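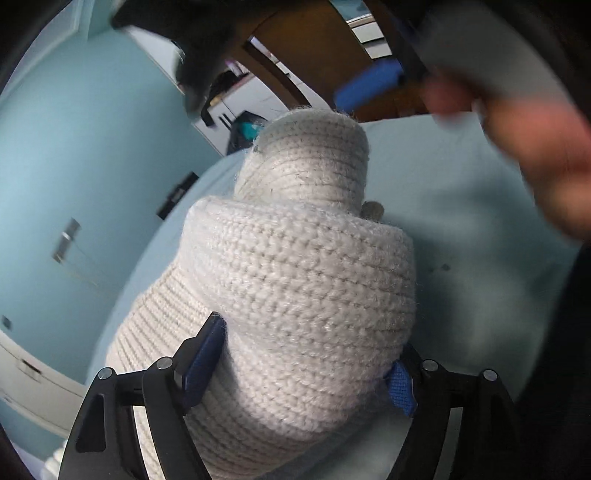 Mana method

The Mana method is a system of floor-based mobility training developed in Ledcombe by the physical therapist Etelka Lakatos and the former gymnastics coach Ramil Panganiban. It combines slow joint rotations, ground transitions and low-load holds, and is usually taught in small groups. The method is used mainly by adults returning to exercise after a long break, although some running and rowing clubs also use it as off-season work.

Origins

Lakatos and Panganiban met while working at the Thampi Center, a rehabilitation clinic and gym in Ledcombe. Lakatos was treating patients with stiff hips and shoulders, many of whom stopped doing their home exercises once their appointments ended. Panganiban ran a beginners' tumbling class for adults in the same building. The two began to share material, and the first joint class opened one November with 30 places.

The name was taken from the room in which the early classes were held. It was first used in print on a class timetable and was kept when the founders wrote their handbook. Earlier drafts of the handbook use the title "Ground Work," and older students still call it that.

Structure of a session

A standard session lasts 49 minutes. The length comes from the original timetable, which had to leave time for the next class to set up, and it has been kept by most teachers.

The opening section is done lying down. Students rotate the neck, shoulders, hips and ankles through the largest range they can control, at a pace set by the teacher's count. The middle section is made up of transitions, such as moving from lying to sitting or from kneeling to standing, with as little help from the hands as possible. The closing section consists of holds in which a muscle is tightened gently near the end of its range.

No machines are used. Mats are standard, and light hand weights of 2 pounds may be added to the shoulder work. Folded towels can be placed under the knees or head. Teachers are told to offer a chair version of every transition.

Levels

The handbook divides the material into Base, Middle and Open levels. Base students follow a fixed order of exercises. At Middle level the order changes from week to week and the holds become longer. Open classes have no set order, and students link transitions into sequences of their own. There is no grading, and students choose the level they attend.

Teacher training

Training is run by the Pemangate School of Movement under Lilla Medve, one of the first students to teach the method. Applicants need a year of regular practice and a current first-aid certificate. The course includes anatomy, class planning and supervised teaching. The school's register, as updated on May 22, 2024, lists 727 qualified teachers. Registration has to be renewed, and teachers who let it lapse may return after an observed class.

Reception

Gaétan Robichaud, a strength coach, has criticized the method for its light loading. He argues that students who do no other training will gain range of motion but little strength, and that the handbook should say so more clearly. A later edition added a page recommending separate resistance training.

Nusrat Rathnayake, writing on exercise for older adults, gave a more favorable account. She singled out the practice of getting up from the floor, which she considered missing from many general fitness classes. She also noted that the counting style varied widely between teachers and made some classes hard to follow.

See also

Flexibility training
Joint mobility
Calisthenics
Range of motion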